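Mustadmont shop switches to plain boxes for small orders

Customers who order small items from Nonier, the housewares shop in Mustadmont, will start getting them in plain brown cardboard boxes in October. The shop has used padded mailers for orders of this size since it opened its mail counter.

Owner Nhi Sầm said the change came after a run of complaints over chipped cups and bent tea tins. She went through the returns for the past year and found that most of the damaged goods had been sent in mailers.

"A mailer is fine for a dish towel," Sầm said. "We were putting things in them that should have had four walls and a lid."

The new boxes come in 2 sizes and carry no printing. Sầm looked at a version with the shop's name on the side but decided against it when the quote came in 18 cents higher per box. The supplier is Özkan, a packaging firm that already delivers tissue and tape to the shop.

Shipping prices will stay the same through the end of the year. Orders placed before 2 p.m. will still go out that afternoon, and customers can still pick up at the counter and skip the box altogether.

Thiện Lương, who runs the packing table, said the smaller size should cover most of what the shop sends out. He tried it with some 20 different items from the shelves, and 14 of them fit with room left for paper. Soap dishes and candle holders went in easily. The tall pepper mills did not, and will ship in the larger size.
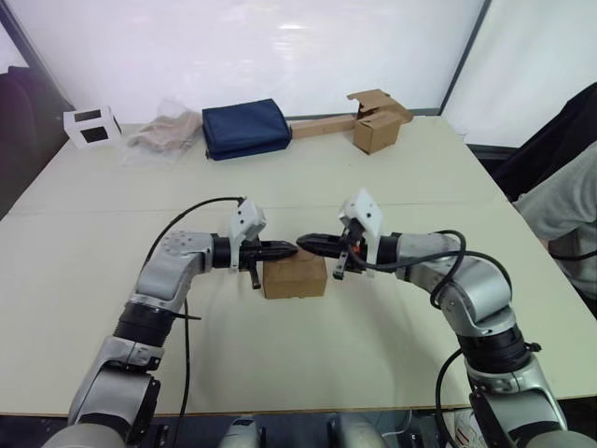
Leftover mailers will be used for cloth goods until they are gone. Customers who would like a few for their own use can ask at the counter.

Sầm said the shop will take back the boxes for reuse if they are clean and the corners are still square. They can be dropped off during opening hours at the side door on Cirum Street. Boxes with wet spots or torn flaps should go in the regular cardboard recycling.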